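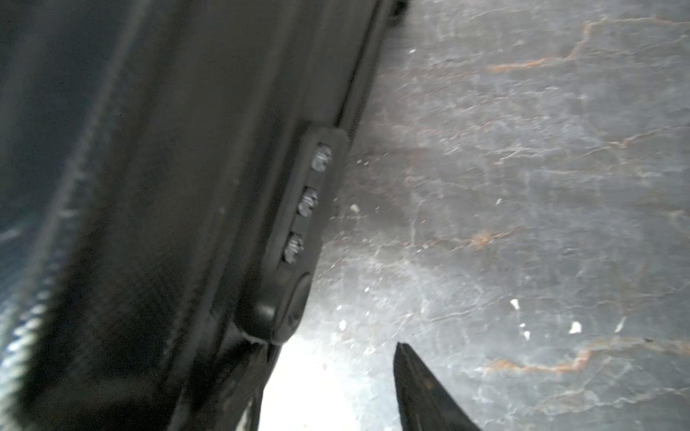 Uvaswood

Uvaswood is a village in a shallow valley between the market towns of Hotura and Kemura. It had 1018 residents in December 2019. Most of the older houses stand along a single street that follows the north bank of the stream.

History

The village began as a group of farms that supplied timber and charcoal to Hotura. A sawmill was built below the bridge and remained the main employer until the surrounding woods were thinned out. Many families then turned to growing beans and barley, and part of the mill yard was divided into garden plots.
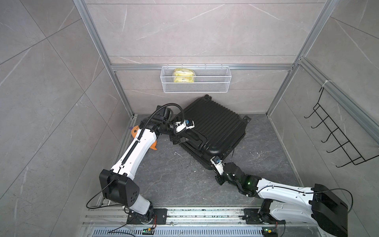
The first school opened in a rented house near the bridge. It later moved to a stone building on the Kemura road, where it still holds classes for younger children. Older students travel to Hotura by bus, a trip of 20 minutes.

Economy

Farming is still important, but more residents now work in Kemura than in the village. The largest local business is Wannasri, a wholesale nursery that grows fruit trees and hedge plants on the old mill land. There are 2 shops, both on the main street, and a repair garage. 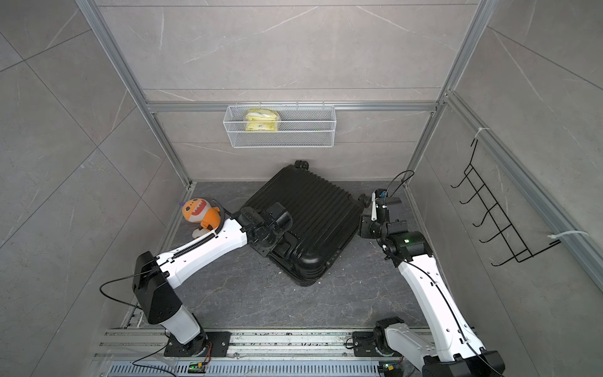 Seasonal work is available at the nursery in spring and during the bean harvest. Some houses on the upper lane are rented to summer visitors, who come mainly to walk the ridge path.

Culture

A village fair is held every August in the field behind the school. It includes a plant sale, a tug-of-war between the upper and lower ends of the street, and an evening meal. The fair was formerly held at the mill.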